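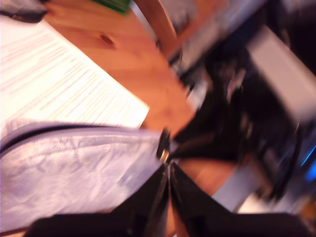

3 min read

Skovden, 30th January. Doors at nine, coffee gone before ten. Todton has opened up its workshop for one day and the coat rack gave out early, so most of us are carrying our jackets from bench to bench.

No stage. No music. A wooden table, a chair pushed up to it, a black two-finger gripper and a pale lavender pouch with a black zipper. A sheet of printed paper lies next to it. This is the tidying station, and it has the longest line in the building.

Jae-hoon Ko runs it. He talks fast and keeps one hand near the stop button. "Boxes are easy," he says. "A box is the same box when you let go of it. Cloth changes its mind."

The pouch is the hard item of the day. Soft sides, slippery fabric, no real corners to go for. Press too high and the fingers slide off. Too low and they scrape the table, which makes everybody in the front row suck their teeth. I watch four tries. Two good lifts, one drop, one where the arm just stops and thinks about it for a while. Ko resets it by hand and says nothing. A kid behind me says "again" and he does it again.

The team logged 1,886 grasps on soft items over the winter, he tells me, roughly a third of them on bags and pouches. The rest were socks, dish towels and one very tired pillowcase. Paper is still a headache. It lies flat and there is nothing to pinch, so the current trick is to slide it to the table edge first. Works at home, he says. Here the table is rounder than the one they practised on and he'd rather not.

Chi-keung Tsai, who heads the project, finds me by the sandwiches. Wants to talk about cost. The gripper fingers come from Mahlangu, a small shop across the river, and get swapped every couple of weeks when the pads wear smooth. The arm control is Todton's own. Trestex put up the money for the first year and would like to see something in real apartments by June.

Will they make it? Long pause. "A pilot," Tsai says. "37 homes. People who have trouble bending or gripping. We ask them what they want picked up, we don't tell them."

So what do they want picked up? Mostly mail, he says. Then clothes, then whatever the cat knocked over.

Back at the table the line hasn't gotten any shorter. An older woman asks if it could work the zipper too. Ko says not yet. She asks when. He laughs and looks over at Tsai, who is suddenly busy with his phone.

Next run is quick. In from the near side, fingers closing, motors whining a bit. People lean in, and Ko asks them to please stay behind teh tape.

Todton plans another open day in June, same building, more coat hooks promised.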